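About Us

Prindham Table Craft
Small workshop, big white tables, lots of paint.

Hi, and thanks for looking us up. We're a craft school for people who like making things with their hands and don't want to buy a room full of supplies first. Evening classes, Saturday classes, school groups, the odd birthday. Stencils, jars, cards, fabric patches, simple printing. If it fits on a table we've probably tried it.

How we got going

Mervyn Hulme ran a stencil night above a paint store in Clevurness. One night a month, borrowed chairs, everyone sharing one roll of tape. Then it was every week. Then the paint store wanted its upstairs back, fair enough, and we moved to Prindham in October with two car loads of brushes and a kettle. Still have the kettle.

The name was going to be something cleverer. We had a sign to order and ran out of time.

What we do

Mostly dabbing. Stencil work is the thing people come to us for, and a stencil wants a dab, straight down and straight up, with hardly any paint on the tip. Foam on a stick is what we hand you first. Brushes come later, if you want them. Plenty of our regulars never bother.

Jars are the other big one. Plain jar, one base color, a night to dry, then pattern on top the following week. You take it home and put pens in it. Or cotton balls, or nothing. We also do:

Beginners stenciling – two evenings, everything included
Jar painting – two evenings, bring your own jar or use ours
Cards and tags – single session, gets busy before the holidays
Open table – come with your own project, use our tools, ask when stuck

Classes run 60 minutes for kids and longer for adults, depending on how much talking goes on. Usually a lot.

The tables

We're fussy about the tables. White tops, wood edging, wiped down between every class. White shows you what your color is really doing, and it shows us any drips we missed. Please don't cut directly on them. There are cutting mats on the shelf by the sink, take one, put it back when your done.

Only the stuff you need goes out. A stick, a jar, your stencil, a saucer of paint. Everything else stays on the shelf till it's wanted. People used to arrive to a table piled with every tool we owned and spend half the class picking things up and asking what they were for. So now we start with almost nothing and add.

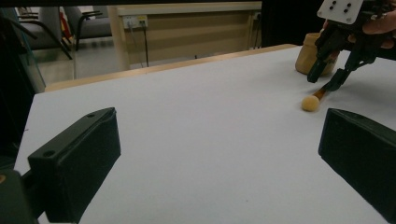 Do I have to bring my own applicators?

We supply them for every class, foam tips and brushes both, and they're included in the price. If you have a favorite from home, bring it along and put your name on it.

Looking after the foam

Gets asked so often it may as well live on this page. Rinse in cool water, squeeze, don't twist. Stand them stick down in a jar to dry overnight. Once the foam starts to crumble or come loose it's had its day, bin it. Don't leave one sitting in paint while you go and chat. Acrylic sets hard and there's no saving it after that.

One foam tip per color if you can. If not, go light to dark.

Who you'll meet

Mervyn teaches the evening classes and most of the Saturdays. Came to this from sign painting, has strong views on lettering, will share them. Two part-time tutors cover the school groups and the holiday sessions. They're both better at cards than he is and he'll tell you so.

Where our supplies come from

Paint is from Biwott, who mix the chalky earth colors we use on jars – the browns and tans especialy. Stencil film comes from Clilloreck in big rolls and we cut it down ourselves. Most of the designs are ours. Some are Mervyn's old sign layouts, shrunk. There are 93 in the stencil drawer now, each in its own numbered sleeve, and you can borrow any of them for open table. Back in the right sleeve please.

Before you come

Wear something you don't love. Aprons are on the hooks but sleeves have a way of finding the paint. Tie long hair back. Coats and bags off the tables and out of the walkway.

Kids under eight need a grown-up with them, and the grown-up can join in, no extra charge.

Jars from home need to be clean and dry, labels off, glue off too. Warm water and a bit of cooking oil gets most of it. Glass or pottery, either one works. Shiny glaze is harder going and needs a primer coat, so tell us when you book and we'll leave time for it.

Finished pieces

We hold on to anything left to dry until your next class. After that it goes on the shelf by the door with a note on it. Please come and get them, the shelf is not a big shelf.

Booking

Places go through the Classes page. School groups, use the contact form and tell us ages, numbers and whether you want jars or cards. We'll get back to you, normally the same week.

Page updated Wednesday, May 3, 2023. New summer times going up as soon as Mervyn has checked them.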